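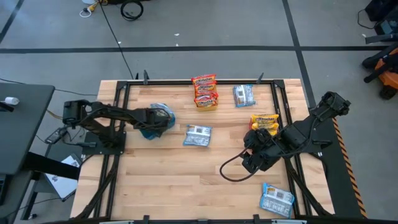

Budgeting for a second two-arm table, what am I forgetting?

Posted by zinar_bench

We have one two-arm station sorting packaged food (noodle packets mostly, plus a few other packs) and I have to put in a request for a second one by Thursday. My list so far is 2 arms, 2 grippers, the butcher-block top, black extrusion for the frame, and a control computer. Last time we went over because of small stuff and I had to go back and ask for more. What should be on the list that isn't? Also, is it worth paying for a better tabletop?

Gaetano Marchetti

Cables and clamps. On our last build I counted 112 separate small parts after the arms were paid for: corner brackets, T-nuts, clamps, cable ties, power strips, floor tape. It came to almost a tenth of the total. Put it in as its own line or it gets cut.

Other things to add:
Spare gripper fingers, two sets per arm
A spare power supply
Extension cables long enough to go around the table
Test packets, and a line for replacing them. Soft packs get crushed and the labels stop scanning.

On the top, keep the butcher block. You can screw into it anywhere and sand it later. Get the extrusion cut to length by the seller if they offer it. We ordered ours through Isent and lead time was 27 days, so ask before you promise anybody a date.

okafor_r

depends what arms you have. if same model as the first just copy the old invoices and add 10 percent

zinar_bench

Thanks both. Same model, but I only have half the invoices. I'll add the small parts line and the spare supply. Still waiting on a quote for the frame.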